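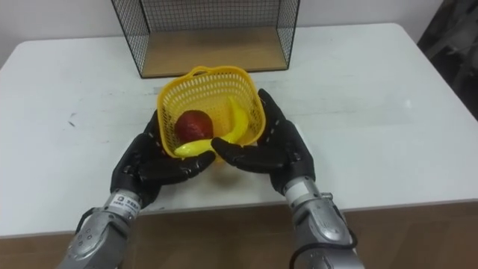
2025-06-07

Basket day again. I said in May that I'd stop fussing over containers and get on with the fruit, and here I am with another page on containers. Anyone at Trudstead who reads these (hello!) can skip to the bit about the banana.

So, the yellow basket. I like it a lot more than the tub we had before. It's small, it has the little openings all the way round so you can see what's in it from the side, and the rim is rounded so there's nothing sharp to catch on. The handle at the back is short, more of a raised lip really, and I wouldn't want anyone to rely on it. Lifting from underneath with a hand on each side feels much safer, and that's how I've written it up on the set-up sheet. One hand under each front corner, basket tipped slightly forward, fruit stays put.

Now the banana. Yellow banana, yellow basket, white table. I knew it would be a nuisance and I did it anyway, because the green basket is still over at Gindorport and I wasn't going to wait for it. From any distance the curve of the banana just melts into the side of the basket. The apple is no trouble at all, being dark red and round and sat over on the left like a good apple. If we keep the yellow basket I'd like to swap the banana for something purple. A plum? An aubergine would never fit.

The table also throws the yellow back up at you under the front of the basket. Rather pretty, but it makes the bottom edge hard to judge. A matt cloth might help (Baptista has a grey one, must ask).

Weighed the basket with both bits of fruit in it: 112 g, less than I'd guessed. Did 10 lifts with the apple on the left and the banana curled in front of it, then 4 with them swapped over. The swapped ones were fiddlier to set up, as the banana wants to ride up the side and poke its tip at the openings. Took almost 2 hours with all the resetting, and I never got to the bowl.

To do: ask about the cloth, chase the green basket, find a plum, wipe the table down before the next lot. Also the Rernunano order form is still in my tray and needs signing.

Search the notebook
Enter a word or date
Go

Recent entries
Bowls, deep and shallow
Which tub for the lemons?
Table height, second try
Rernunano order: what came and what didn't
Labels that peel off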